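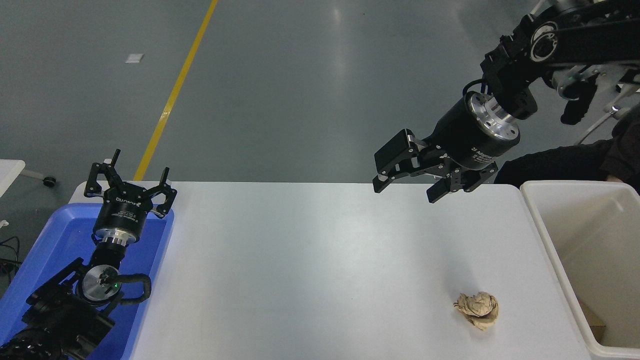
Section 4: Setting up your Ulter upper-arm blood pressure monitor

Thank you for choosing the Ulter from Ukby. Please don't be put off by the length of this section. Most people are up and running well before they reach the end of it, and once the first reading is done you will hardly need the booklet again. Do keep it somewhere handy all the same, because the error codes in Section 7 are not the sort of thing anyone remembers.

Before you start

The monitor is meant for adults taking their own readings at home. If you are pregnant, or have been told you have an irregular heartbeat, have a word with your doctor or pharmacist first. They may want you to use a different method, or simply to bring the monitor along so it can be checked against theirs.

CAUTION: Do not fit the cuff on an arm with a drip or a dialysis shunt, over a wound, or on the side where lymph nodes have been removed.

4.1 Fitting the batteries

1. Turn the monitor face down on something soft, such as a folded tea towel, and slide off the battery cover.
2. Put in the four AA batteries supplied, following the + and − marks inside the compartment.
3. Slide the cover back until it clicks. The display will show every symbol for a moment and then go to the clock.

Note: Please don't mix old and new batteries. If you are putting the monitor away for a long while — over a summer abroad, say — take them out altogether.

4.2 Setting the clock

1. Hold down the SET button until the year starts to flash.
2. Press MEM to move the year forward, then SET to confirm it.
3. Do the same for the month, day, hour and minutes.

The clock does not change itself for British Summer Time, so you will need to come back to this page in March and again in the autumn. If you forget, your readings will still be perfectly good, but the times beside them will be an hour out.
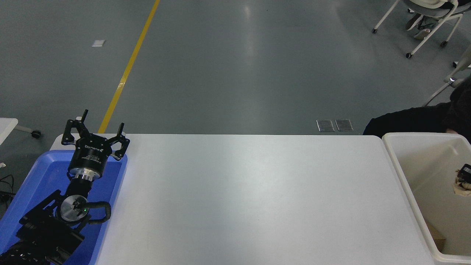 Use a steady, flat surface at a comfortable height.

4.3 Fitting the cuff

The cuff in the box suits arms from 21 cm upwards. There is a printed band on the inside, and if the arrow falls outside it when the cuff is wrapped, you need another size. Trarport, who look after our spare parts, can send you one. Ask for part 418, the large cuff.

1. Push the air plug firmly into the socket on the left of the monitor.
2. Take off any thick clothing. A rolled-up sleeve that pinches is worse than a thin sleeve left down, but a bare arm is best of all.
3. Slip the cuff over your left hand and up the arm, with the tube running down the inside towards your palm.
4. Leave a gap of two fingers between the bottom of the cuff and the bend of your elbow.
5. Wrap it snugly. You should be able to get one finger underneath without a struggle.

4.4 Taking your first reading

1. Sit quietly for five minutes, with your back supported, both feet on the floor and your legs uncrossed. Try not to have coffee, a cigarette or a brisk walk in the half hour beforehand.
2. Rest your arm on the table so that the cuff is level with your heart. A cushion helps if you are tall.
3. Press START and let your hand go loose. The cuff will tighten, pause, and slowly let go.
4. Stay still and don't talk until the numbers settle — yes, even if the telephone rings.
5. Wait a minute or two and take a second reading.

CAUTION: If the cuff becomes painful or does not let go, press START again to release the air, or pull the plug out of the monitor.

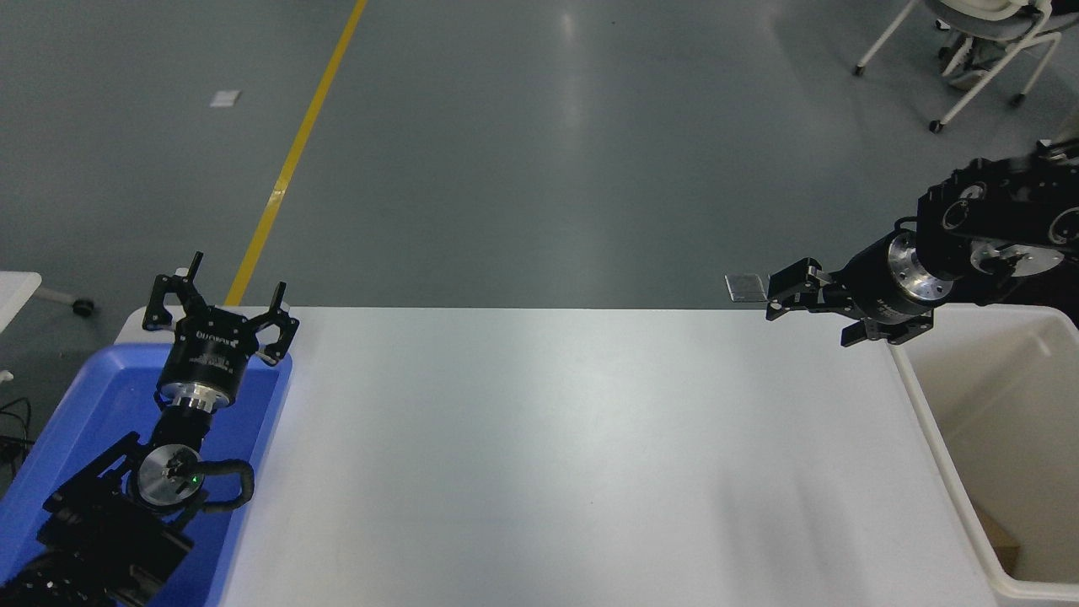

Escobedo wrote to us after the last edition: "My second reading always comes out lower than the first. I thought I had a faulty one and very nearly sent it back!"

A lower second reading is very common and is no reason to return the monitor. Many of us are a little tense the first time the cuff squeezes. Write both numbers down and show them to your doctor together.

4.5 Looking back at your readings

The monitor keeps your last 100 readings. Press MEM once for the average of the latest three, and again to step back through them one at a time. When the memory is full, the oldest reading makes way for the newest.

To clear everything, hold MEM and SET together until the display shows CLr. Cleared readings can't be brought back, so copy out anything you want first. There is a blank chart for this on page 27.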